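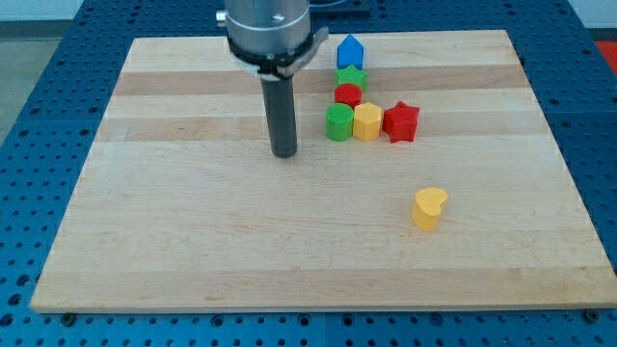 Residents of Cangate will have a new place to repair their old furniture from next month. The town council voted on Monday evening to give the former Rollex shoe store on Sales Street to a shared wood workshop, which will open three evenings a week and all day Saturday. The council will pay the rent for 2 years, and members will pay a small fee each month. The first courses will teach simple things, such as how to sand and oil a kitchen counter or a large board of pale butcher block, like the one lying on the blue metal table with holes. Later there will be lessons about chairs, drawers and window frames.

The idea came from Noreen Lodhi, a retired school teacher who moved to the town nine years ago. In January she began to collect signatures outside the supermarket and at the bus station. She hoped to reach 200 names, but when she brought the papers to the town hall there were 1642.

"People stopped me to tell about a table from their grandmother, or a bed that has one broken leg," Mrs. Lodhi said after the vote. "They do not want to throw it away. They only have no space at home, and the neighbors complain for the noise."

The store has been closed since the owner moved to a bigger location near the highway. It has a high ceiling and a wide back door, so that large pieces can be carried inside without problems. The floor is in good condition, but the electric wires are old and must be changed before the opening. The local company Jorkier won the contract for this work and has promised to finish it in three weeks.

Not everybody on the council was in agreement. Ronaldo Lacerda, who voted against, said that the money should go first to the roof of the swimming hall, where rain comes in every winter. He also asked who will be responsible if a member gets hurt. Elaine Rezende, head of the culture office, answered that every member must take a safety lesson of two hours before using any saw, and that the town's insurance will cover the building — the members will sign a separate paper for themselves.

Ademir Dantas, a cabinet maker with a small business on the same street, will teach the first course. There are 54 places for the spring, divided in groups of nine, and people who live in Cangate will be chosen before others. Registration opens on Thursday at the library desk. It is also possible to register by phone in the mornings, but not by e-mail.

Solange Andrade
Mar 19, 2019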